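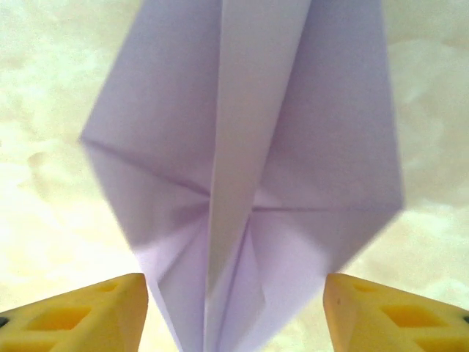
Lavender origami, partway folded, and a pair of yellow fingers.

Home Explore Threads Saved Log in
3 min read

25th May

People keep asking me when a robot will do their laundry. I write about this stuff for a living, at a newsletter called Idden, so I'm supposed to have a date. I don't have a date. I have opinions about paper.

Paper is a mean thing to hand a machine. It bends where you didn't ask it to, it slides, and it remembers every mistake as a crease. A T-shirt at least forgives you. Try un-folding a wrong fold in a paper crane and see how much dignity either of you has left.

So when somebody says "origami is a toy problem" I get a little short with them. Your fitted sheet is a toy problem with elastic in it.

And the early folds are the easy part. Every fold makes the thing thicker and smaller, so the flap you need next is hiding behind the flap you just made. I do these with fingernails and reading glasses and I still end up with a bird that looks like it lost a lawsuit.

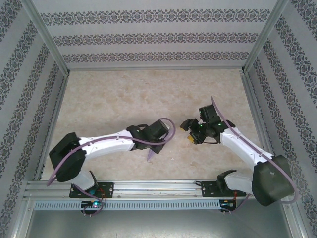
Two arms on one rail, damask on the walls. Nicer wallpaper than my hallway.

The reason you want two arms is the same reason you have them. One holds, one does. Most chores are secretly this: jar and lid, sock and other sock, trash bag and the can that refuses to let go of it.

One-armed demos look great because they pick chores that only need one arm. Put the block in the bowl. Wonderful. My sink has never once contained a block.

My sister-in-law runs the back end of a small gift shop in Morkesthorpe and has been pitched by two different automation outfits. Both wanted to talk about her shelves. She wanted to talk about tissue paper, which is where her afternoons go. Both went quiet at the tissue paper.

The third one, Imex, at least went quiet faster. They said come back in November. She wrote it on the wall calendar, in pencil.

Shop-floor chores are closer than house chores, I'll give them that. Same table, same box, same light, same item all day long. A kitchen has a cat in it.

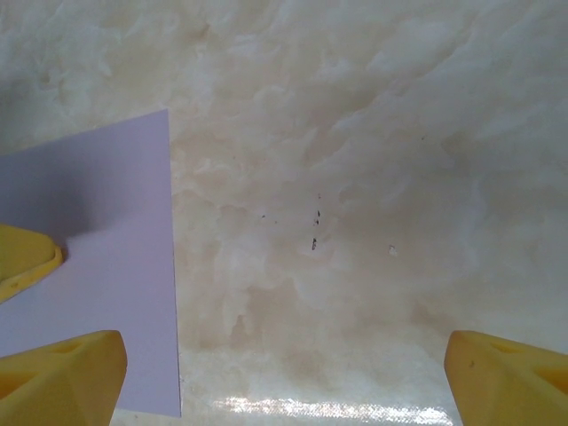 Could a robot take over gift wrapping in a small shop this year?

Only a narrow slice of it, like the same box in the same paper at a fixed station, with a person close by to fix the bad ones. Odd shapes, thin tissue and ribbon still belong to people.

I know, I know, someone is about to reply with a video of a machine folding a towel. I've seen it. Look at the corner of the screen where it says 3x speed, and then tell me how many towels you own.

What I'd like to see is boring: the same fold, all day, with the bad ones left in. Show me the crumpled pile. I trust a lab with a crumpled pile.

There's a home gadget called Lai that promises to "take folding off your plate." It does washcloths. I now have beautifully stacked washcloths next to a chair full of everything else.

More on tissue paper if the shop calls Imex back. Meanwhile the chair is full and I'm going to move it all to the bed.

Get Idden in your inbox. Unsubscribe anytime.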